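March, notebook 2, started 8:40 a.m.

Carrying on with the stowaway crate story for the Dovdale history pages. The story everyone repeats is that a deckhand had himself nailed into a tool crate at Drerkdale and rode the freight line home to Dovdale without paying. I want to know how much of it holds up before we build the replica for the exhibit.

What we have on paper:

- One freight ledger page from Drerkdale, copied by Fumiko Oda. It lists a crate marked "lathe parts," 245 pounds, sent collect.
- A letter from his sister. No year on it. She says he "came out thin and cross."
- A newspaper column written long after, which gives the trip as 3000 miles. The rail distance is nowhere near that. I think the writer added the sea leg, which he made as paid crew and which had nothing to do with the crate.

The weight is the best part. A man plus a heavy pine crate of the usual size comes out close to 245. Cheng-en worked it from the lumber in the Plosasach shed and got within a few pounds, with no allowance for water or food. So he either carried very little or the crate was thinner than ours. Try three-quarter-inch boards next. 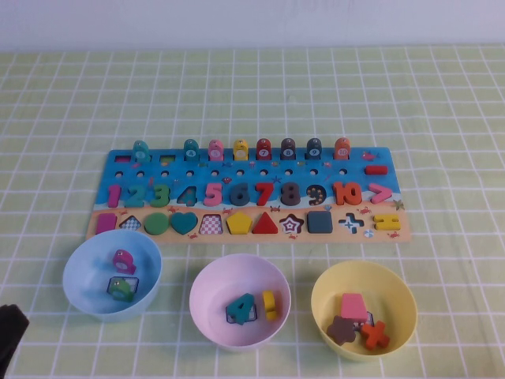 Puzzle board and bowls on the grid cloth.

10:15. Kwok-wai Yeh called back about the timetable. Freight on that line stopped overnight at Fung and was moved by hand to a second train. Some 13 hours on the platform if the connection was missed. The column skips Fung altogether. The sister's letter mentions "the cold night on the boards," and I had read that as the crate floor. It could just as well be the platform. Left a note on the transcript.

Air: the replica drawing has no gaps. Fung-ping Wu says freight crates of that type had hand slots cut in both ends, so breathing is less of a problem than the column makes out. Drawing needs changing. Slots at both ends, one hand wide. Ask her for the source, I only have it from the phone. 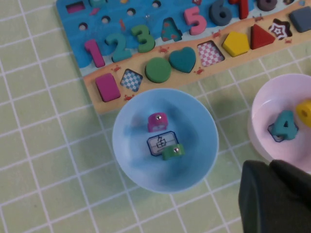 Numbers in the board, pink and blue bowls on the mat.

After lunch. Sat in the mock-up with the lid resting on top, knees up, back against the short end. Managed it without much trouble until my left foot went numb. Lying on one side is possible only with the brace taken out. Brace should be removable in the final build.

Still open:

- Who nailed the lid? The sister says "his friend from the yard." Fumiko Kuroda is going through the yard pay lists for anyone who left the same month.
- Who paid the collect charge at Dovdale? There is no receipt in the box.
- Whether "lathe parts" was a real shipment and the story got attached to it later. I lean toward the story being true but can't show it yet.

Exhibit label stays in draft. Take the mileage out of it. Cheng-en has the cut list and will price the thinner boards.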